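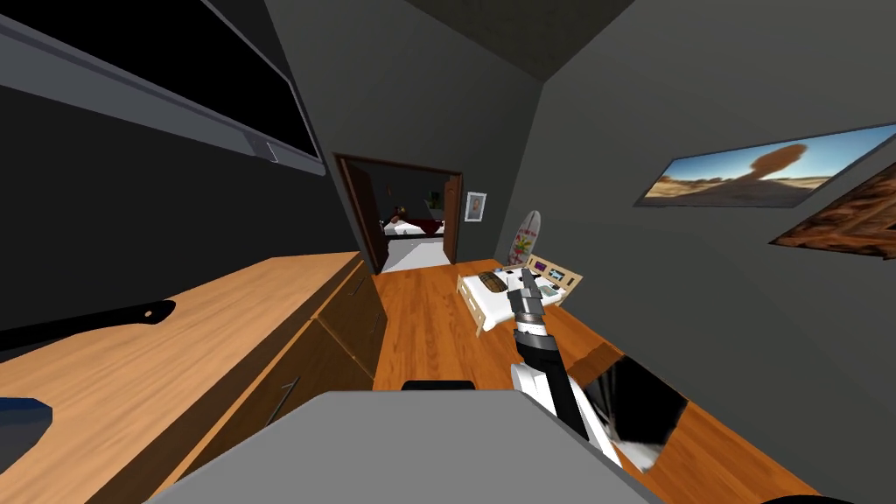
December, late. Too tired to write this properly but if I don't get it down tonight I'll have it all backwards by morning.

Bedroom sim again. Same fault. Arm comes up fine, heads for the bed, and then the stop just doesn't stop it. I hit hold at the console and it kept travelling. Only in the sim, thank god, no one hurt, nothing broken, but that's the exact build going onto the real arm at Ernthorpe after the break. Felt a bit sick to be honest.

Ran it again to be sure. And again. By supper I'd done 70 runs and 14 of them went straight through the hold. Not every time, which makes it worse. If it failed every time I'd have found it weeks ago.

Rang Bogdan Crăciun, got him in the middle of dinner, felt bad. He asked what the lag was and I said what lag. Checked. 700 milliseconds between the hold going out and the controller reading it on the bad runs. On the good ones it's 5. So somethings sitting in a queue that shouldn't be, and meanwhile the arm is happily finishing its move with the bed right in front of it.
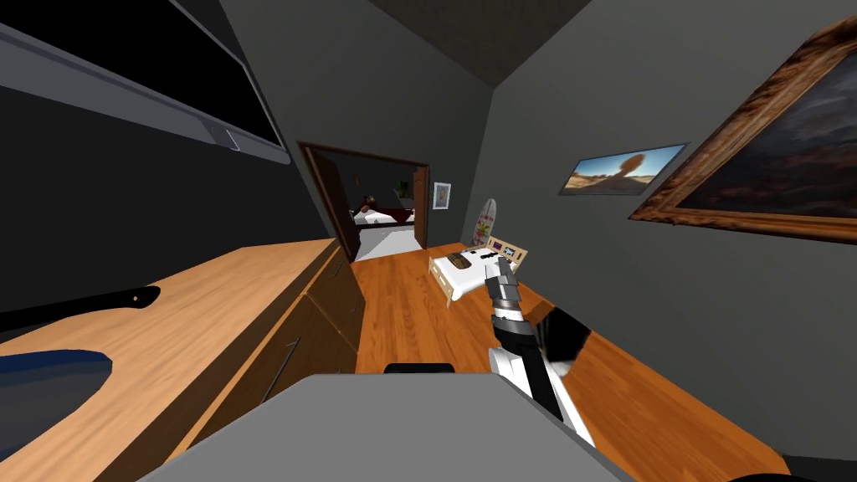
My guess is the planner hogs the line when it's working out a reach near furniture. The open floor runs never do it. Dresser side I haven't tried enough to say. Bogdan thinks it's the Haslam patch, I think it was there before the patch and we never pushed hard enough to see it. We argued a while. He's probably right, he usualy is, very annoying.

Things to do tmrw, before coffee even:
- pull the Haslam patch, same runs, same seed
- hold gets its own channel, no sharing, don't care what Wernau say about the cost
- log time at BOTH ends this time you goose
- write to Dillau and tell them the date's slipping. Dreading that one

Also the collision flag on the bed never came up on any of the bad runs. Might be a seperate thing. Might be the same thing. Wrote it on the back of my hand so I wouldn't forget and then washed the dishes.

Keep thinking about the demo in the fall, me standing well inside its reach with a cup of tea, chatting away, one thumb near the button. Same code more or less. Didn't tell Bogdan that bit. Will have to, it should go in the report.

Left 5 more runs going with the planner throttled. Fan's roaring in the next room, can hear it from here. Not getting up to look. Ok maybe once.

Looked. Four fine, one still running. Bed.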